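Workshop notebook - main hall, lighting and noise
2026-06-30

Back in the big room. The long-promised walk-through of the ceiling happened this morning, mostly so that we can stop arguing about it at lunch. Rizal brought the light meter and I brought the complaints.

Where we were in January: Gagnon quoted for replacing every fitting in one go, we all went pale, and the quote went in the drawer. The drawer is now quite full. Since then the benches have moved twice and the lights have moved not at all, so the brightest spot in the building is a walkway and the people doing fine soldering sit between two rows with their own heads in the way.

Readings, meter flat on the bench, all tubes on:
Bench row A, middle: 362 lux
Walkway beside it: higher, and we forgot to write it down
Far wall, stores end: 300 lux on the nose, which made Rizal suspicious enough to take it again. Same.

The soldering people want more than either of those. Rizal's view is that 362 is fine for general assembly and anyone who wants more should get a desk lamp. My view is that we have had this conversation with desk lamps before and they all migrated to the office. 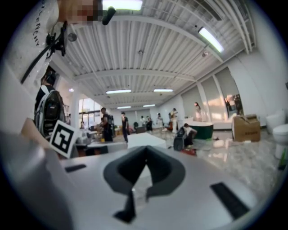 Main hall looking up, tubes on. White corrugated panels, beams and painted pipes heading for the far wall.

Noise next. With a full room the corrugated metal does what corrugated metal does, and everybody's conversation comes back down slightly later than they had it. I stood at row A and could follow a discussion about somebody's brake pads from the stores end. Informative, but I was trying to read a meter.

Options, in the order they came up:

Vollholm baffles, hung from the beams. 18 in the starter pack, 37 dollars each, so not outrageous. They need clear space beneath the pipes and I don't yet know if we have it. Measure the drop before anybody gets excited.

Ornari felt panels on the walls. Nicer to look at, much easier to reach, and the walls are already covered in shelving. Parked.

Asking people to talk quietly. Tried in January. Lasted until morning tea.

I'm leaning towards one pack of Vollholm over row A and nothing anywhere else, then a week of listening. If row A can hear itself think, we buy a second pack. If it can't, we own a modest quantity of expensive grey felt and I will be hearing about it until I retire.

Pipes: Tetine did the last paint job up there and whoever had the brush was generous around the brackets. If we hang anything nearby, check that the clamps are biting on metal and not on a decade of gloss. The old drawings show where the pipes run, but they also show a mezzanine, so treat with caution.

To do
- Measure beam to pipe clearance over row A (me, ladder, someone to hold the ladder)
- Walkway reading again, with a pencil this time
- Rizal Entili to ask Gagnon for a price on moving the existing fittings sideways, no new ones
- Find the desk lamps

Meter is back in its case, second shelf. Battery was showing low at the end, so put a fresh one in before trusting anything it says.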